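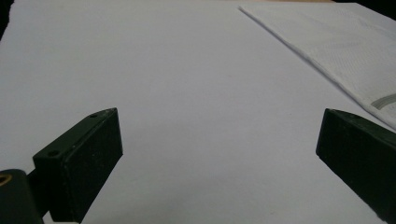 Kumus Adds Content Planning Service for Small Businesses

26/12/2023

Kumus, a marketing services firm serving independent retailers and trade businesses, has announced a content planning service for clients that do not employ their own marketing staff. The service, named Lallel, will be offered to all existing clients at the start of the new quarter and to new clients once the first enrollment period has closed.

Under the program, each participating business will receive a publishing calendar covering three months of blog articles, customer emails and social media posts. Clients may write the material themselves from outlines supplied by Kumus or assign the writing to the firm for an additional fee. In both cases, the client retains ownership of the finished text and may reuse it in print.

The announcement follows a trial that began in September. A total of 774 businesses took part, most of them in home repair, specialty food and personal care. According to Kumus, the group published 3,657 items during the trial, of which 2,263 were emails to existing customers. The remainder consisted of articles and social media posts.

The firm said that the share of email was higher than it had planned for. Many participants had kept customer lists for years without writing to them on a regular schedule, and a large number asked for help with the wording of appointment reminders and seasonal notices. Lallel will therefore include a separate set of outlines for service businesses, which had not formed part of the original design.

Results differed by type of business. Food retailers reported the most replies from customers, particularly to messages sent early in the week. Contractors published less often and in many cases left the calendar unfinished. Kumus has shortened the contractor calendar from weekly to twice-monthly publication and will review the change after two quarters.

Two outside companies will support the service. Mota will provide the software through which clients approve drafts and set publication dates. Stivari, an editorial agency, will supply writers and will be responsible for checking prices, opening hours and product claims with the client before any item is released. Both companies worked on the trial, and their agreements with Kumus have been extended for one year.

Businesses that took part in the trial will keep their current rates through the end of their first full calendar. Their existing drafts and customer lists will be carried over to the new system, and no action is required on their part. Lists will not be shared between clients or used by Kumus for its own advertising.

Enrollment for the first period is limited to 1,105 businesses, including those continuing from the trial. Applications from current clients should be made through their account representative. Other businesses may ask to be placed on a waiting list, and will be contacted in the order in which their requests are received.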